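Jutora tightens rules on extension leads in rented rooms

Landlords in Jutora will have to show that every extension lead they supply with a furnished room is fit for use, under rules that take effect in November. The change was published on the town's housing pages together with a revised inspection form. It covers bedsits, shared houses and student lets, but not hotels or owner-occupied homes.

Under the current rules, a landlord must keep the fixed wiring in good order and have it checked at set intervals. Portable items such as leads, adaptors and multi-way blocks are mentioned only in the guidance notes, which carry no penalty. The revised form moves them into the main schedule, alongside smoke alarms and door closers.

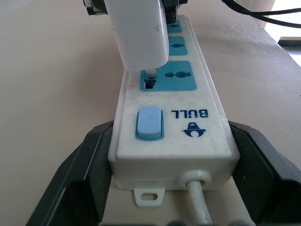

The schedule asks for a visual check at the start of each tenancy. The person carrying it out must look at the plug, the full length of the cable and the point where the cable enters the casing. Cracks, scorch marks, exposed inner cores and loose sockets all count as a failure. A failed lead has to be taken out of the property and cannot be repaired with tape. Surface marks and general wear are recorded but do not count against the landlord.

Leads may no longer be plugged into one another. Where a room has too few wall sockets for normal use, the landlord is expected to fit more within 8 weeks of the inspection. A single lead may be left in place during that time, provided that it is not run under carpet, through a doorway or behind a bed. Heaters, kettles and tumble dryers must be plugged directly into the wall.

Leads that belong to the tenant fall outside the schedule. An inspector who sees a damaged one can ask for it to be unplugged, and will note this on the form, but no charge falls on either party.

The town received 41 written responses to its draft. Most supported the visual check. Several letting agents objected to an earlier proposal for a yearly instrument test of each lead, on the grounds that the cost would exceed the price of a new one. That proposal has been dropped for leads and kept for portable heaters.

Kozłowski, a letting agency with offices in Jutora and Brarmont, said in a statement that it would replace older leads between tenancies and would not pass on the cost. It asked for the form to be made available in a version that can be filled in on a phone. The town said this was being looked at. 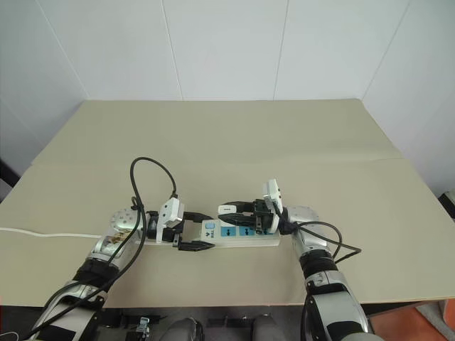

Penalties and dates

A first breach will bring a written notice and 2 weeks to put the fault right. Failure to act within that period can lead to a charge of up to 200 euros per room. Tenancies already running when the rules begin will be checked at the next routine visit, with no separate appointment needed.

Brarmont is to consider similar wording when it next reviews its own housing schedule. Tirneo already requires a visual check, although its form does not deal with leads plugged into one another.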